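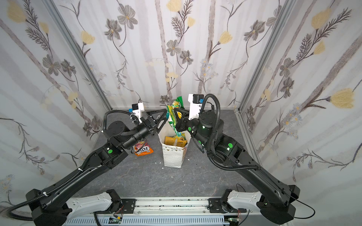

Lists > Kütt Hall Users > Archive > Message 2976

Filed under: Parties and catering

Date: 7/24/18
Subject: Re: Party bags for the October do

I'd go with paper again. The white ones with the dots and the little bunting triangles stand up by themselves when opened, and you can get a good number of snack packets in before they reach the top. Plivby sells them in packs of 30. I have one pack left over from spring which the hall can have.

On the questions below:

> Last year we used the clear plastic ones from Zakness and
> half of them split at the seam. Are paper bags any
> stronger? Also, does it matter what order the snacks go
> in? We have 114 children on the list so far and I would
> like to get the packing done in one evening.

They are strong enough for crisps and corn snacks. I wouldn't put cartons of drink in them. Hand those out separately at the door.

Order does matter a bit. Put the small, firm packets in first and stand them upright, then the bigger puffy ones on top. If you lay them flat you fit fewer in and end up pulling the top one out again to make room. Go easy on the last packet -- if it sticks up much above the rim, it will be the first thing to fall out when a child swings the bag.

Mix the colours if you can. A bag with yellow, brown and green packets in it looks fuller than one with all the same sort, and there is less swapping afterwards.

For 114 you will need four packs of bags, so three more on top of mine. Wason had the multipacks cheaper than Plivby when I last looked, but check the dates on them before you buy for October.

Pack on a hard floor or a long table, and sweep up before the next lot goes down. Crumbs stick to the bottoms of the bags.

I can do any evening that week after the 13th.

> Should we write names on them?

No. Use a sticker if a child has an allergy, and keep those bags on a separate table.

Get the list archive by email once a week. Enter your address to subscribe. You can unsubscribe at any time.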